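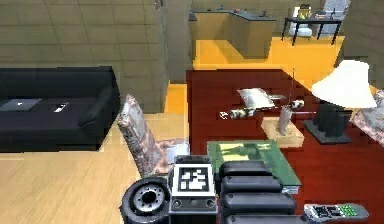 Figure 7.1 Padded gripper and green book, simulated room.

Chapter 7
Showing the Task

A robot can learn a task from a person who drives it by remote control. Each run is one demonstration.

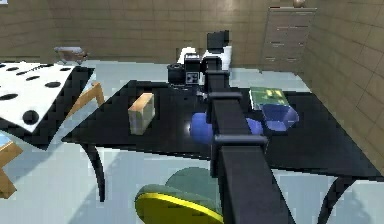

Figure 7.2 Arm at the black table, simulated room.

Work in simulation first – a dropped bowl costs nothing. Alvarado recorded 20 runs per task.

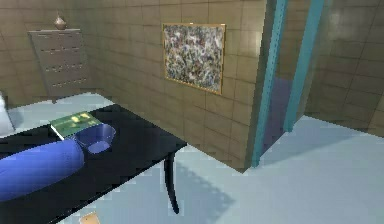 122

Before you record, choose the object and the place where it must end up. A bowl on a table will do.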